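The Brirklow stone testing kit, after one season of use

I bought this kit in November and I waited to write the review until I had used it on many different stones. The reviews in the shop are mostly written on the day the box arrives, and for a kit like this it is too early. A streak plate looks the same for everybody on the first day.

First a few words about me, so you know who is speaking. I am not a geologist. I studied civil engineering, and for my work I look at building stone: paving, window sills, steps, sometimes old walls. I must often say to a customer if a stone is limestone or sandstone, if the "granite" they were sold is really a granite, and if a cleaning product with acid will destroy their floor. For the serious cases we send a sample to a laboratory. But for the small cases a laboratory is too slow and too expensive, and a simple field kit is enough.

The kit costs 49 dollars. There is a smaller version for 39 dollars without the hand lens and without the two harder hardness points. I will come back to this smaller version at the end.

What is in the box

The box is a flat plastic case with a foam insert. Inside you find four double-ended hardness points, one white and one black streak plate, a small magnet on a string, a hand lens with ten times magnification, an empty dropper bottle for weak acid, a steel nail, a glass plate, and a booklet with 25 pages. The acid itself is not included, and I understand why, because it is difficult to ship. I filled the bottle with white vinegar first and later with diluted hydrochloric acid from the laboratory of my colleague. With vinegar you have to be patient. On a solid piece of limestone the bubbles are small and you need the lens to see them. If you scratch the stone and put the drop on the powder, it becomes much easier.

The foam holds everything well, but the cut for the dropper bottle is too tight. After some weeks the foam near the cap started to tear. I cut it wider with a knife and now it is fine.

The hardness points

This is the heart of the kit and the reason why I paid the price. The points go from two to nine on the Mohs scale. Each handle is aluminum, with a number stamped on both ends. The numbers are pressed deep and they did not disappear with use, as happened with my old set from Samness, where the numbers were only printed and I had to write them again with a marker.

For testing minerals in the usual way the points work nicely. Calcite is scratched by the point four and not by the point two. Feldspar takes a scratch from seven and refuses the five. You must hold the stone firmly and press, then wipe with a finger and look with the lens, because very often the line you see is metal left from the point and no scratch at all. The booklet explains this, but only on page 19, when it should be on page one. I made this mistake with my first three samples and believed my quartzite was soft.

With rocks it is more complicated than with single minerals, and no kit can change this. A granite is a mixture. If your point touches a grain of quartz you get one answer, if it touches mica you get another. With a coarse granite you can choose the grain under the lens and test it alone. With a basalt you cannot, the grains are too small, so you test the whole mass and accept that the result is an average. For sandstone the points can even fool you. The sand grains are quartz and very hard, but the cement between them may be weak, so the point pulls out the grains and leaves a groove. A beginner will say "soft stone", and for a builder this is maybe the correct answer, but for identification it is wrong.

The point number six became dull after two months. I used it on slate and on some dense volcanic stone. It can be sharpened with a diamond file. The manufacturer says that they will sharpen the set if you mail it to them, but I have not tried this service.

The streak plates

The plates are unglazed porcelain, with a good size for the hand. The white one is very useful for hematite, which gave me a clear red-brown line, and for pyrite, where the line is nearly black with a little green. The black plate I used maybe five times. For building stone the streak test is less important anyway, because most of the minerals in a common stone give a white line or no line at all. If you are interested in ores you will like the plates more than me.

To clean them, use water and a fine sandpaper. Do not use the kitchen sponge with the rough side, I did it and the color only went deeper.

The hand lens

I expected a toy and I was surprised. The lens is glass, the image is sharp in the center and a little soft near the border. It folds into a metal cover, and the screw can be tightened when it becomes loose. I compared it with the lens from Ásgeirsdóttir that I have had for years, and which cost more than this whole kit. The Ásgeirsdóttir is brighter and has less color at the borders. But for deciding if you see crystals that lock together, as in an igneous stone, or round grains with cement, as in a sandstone, the small lens is good enough.

One advice for people who are new: bring the lens to your eye first and then bring the stone to the lens. Many persons hold it far away like a detective in a film, and they see almost nothing. 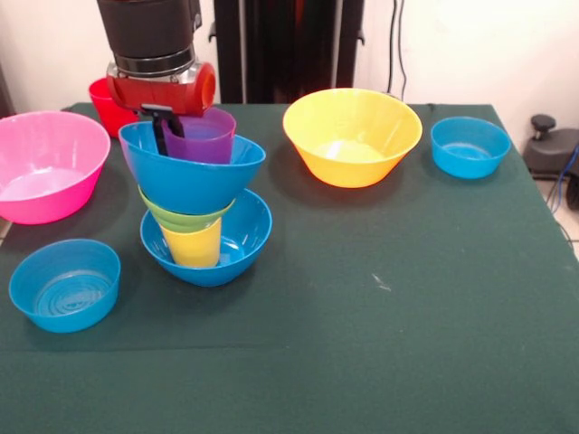

The booklet

Here I have more criticism. The booklet has a nice table of minerals, but the part about rocks is only four pages, and it is too short for a product that says "rock and mineral" on the cover. Metamorphic rocks get half a page. Marble and quartzite are put side by side with almost the same description, and for a person who buys stone for a kitchen these are exactly the two you want to separate. The test is easy – a drop of acid and the point number five – but you will not find it in the booklet. I wrote it by hand on the last page.

There is also an error in the table, where gypsum is listed with hardness three. It should be two. I wrote to the company about it and I received an answer from Hammad Shaikh of their customer service, very polite, who said that it will be corrected in the next printing and sent me a corrected table as a file. I appreciate this. Many companies do not answer at all.

How it compares

Before this I used the Samness set, which has only the points, and for a short time the Clitgate field case, which a colleague lent me. The Clitgate is a more complete product. It has a small scale for measuring density, and this is a real help with dark stones that look alike. It is also 200 dollars and heavy, and I would not carry it up a hill. If you work mostly at a desk, maybe it is the better choice. For a bag or a jacket the Brirklow is more practical, and I was more ready to take it with me, so I used it more.

The Samness points were a little sharper when new. However, they were fixed in the handle with glue, and two of them came loose. In the Brirklow set they are held by a small screw and all eight tips are still in place.

The smaller version

I do not recommend it. You save ten dollars and you lose the lens, and without a lens you can do only half of the tests in a serious way. The missing points are eight and nine, which you will rarely need for building stone, so that part is not a big loss. But if you already own a good lens, then my opinion changes, and the smaller version is a fair purchase.

My rating

Four stars from five. I take one star away for the booklet and for the foam. The points and the lens are good for the money. I would like to see a second booklet only about rocks, with photos of broken surfaces and not polished ones, because on a polished surface even an experienced person can be wrong. If they make it I will buy it.

I will add a note to this review when the point number six has been sharpened a second time, so you can know how long it lives.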